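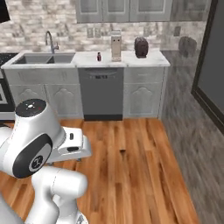

Kitchen robot at Trekby changes the early shift before it arrives

The staff kitchen at the Trekby aged care residence will get a robotic arm in August, and the people who work there have already spent several weeks deciding what it should do. The arm is being prepared by Kumatico, a small automation firm, which trains and tests its software in simulated kitchens before anything is moved into a real one.

Trekby serves breakfast, lunch and an evening meal to 55 residents. The work is shared between cooks and kitchen hands, and the earliest shift begins at 5:30 in the morning. According to the residence, the hardest positions to fill are the ones at the sink and the dishwasher. The work is wet and repetitive, and it requires a lot of bending. Two kitchen hands left last year with shoulder complaints and the places were empty for a long period.

Under the plan, the arm will take over the loading and unloading of the dishwasher, and it will put cups and bowls back on the counter ready for the next meal. It will not cook, and it will not handle knives. It also will not carry food to residents. This last point was requested by the staff, who said that the morning round with the trolley is often the first conversation of the day for the people living there.

Kumatico does its early work on the computer. A simulated kitchen is built with the usual things in it, such as a sink, a dishwasher, cupboards and a few items left on the counter, and the arm practises there many times over. The company says it changes the position of the objects between the trials, so that the software does not learn only one tidy arrangement. In the latest set it made 1,746 trials of picking up an item and placing it, and 1,525 of them were completed without a fault. The remaining ones were mostly items that were dropped or put down too close to the counter edge.

For the kitchen hands, this result was a reason for some discussion. A dropped cup on a screen costs nothing, but in a working kitchen somebody must stop, sweep the floor and check that no pieces went into the food area. It was agreed that for the first three months the arm will work only with the plastic cups and the steel bowls. The china will be washed by hand until the staff are satisfied.

The union delegate's office at Woldegiorgis, the catering contractor that employs most of the team, asked for written conditions before it gave its support. The conditions say that no permanent position will be removed in the first year, and that hours saved at the sink will be moved to other duties in the same kitchen. They also say that any worker may stop the arm at any moment and does not have to justify it afterwards to a supervisor.

The question of pay took longer. Kitchen hands who will be responsible for the arm during a shift must learn how to start it, clean it and recognise when it is stuck. The contractor first considered this as part of the ordinary job. After two meetings it agreed to pay a small allowance for each shift, and to give the training in paid hours. The training is two half-days, and it uses the same simulated kitchens on a laptop, so the staff can watch how the arm reaches and where it needs free space.

Some changes have come from this already. When the kitchen hands watched the simulation, they noticed that the arm swings wide in front of the lower cupboards, and in their own kitchen this is exactly where people walk between the stove and the back door. The floor plan was changed as a result. The arm will now stand on the other side of the dishwasher, and a line will be painted on the floor to mark its reach. The trays, which are used every hour, will be moved to a shelf outside the line.

Not everybody is convinced. Several workers said they are worried about the noise in the early morning, and others about the time needed to clean the arm itself - a job which did not exist before. The older staff also remarked that the sink is a place where new employees learn the kitchen and get to know their colleagues. If a new person does not begin there, the team will have to find another way to bring them in. The contractor says that new kitchen hands will start beside a cook on vegetable preparation, and that it will review this after the first intake.

A second residence, Sillow, is following the project and may apply for an arm of its own next year. Its kitchen is older and narrower, and it prepares meals for 51 residents. Kumatico has offered to build a simulated version of it first, so that the staff there can see if there is enough room to work next to the machine.

At Trekby, the painting of the floor line and the moving of the shelves will be done at night, when the kitchen is closed. Families of residents can see the new arrangement at the open afternoon, which begins at 2 pm in the dining room.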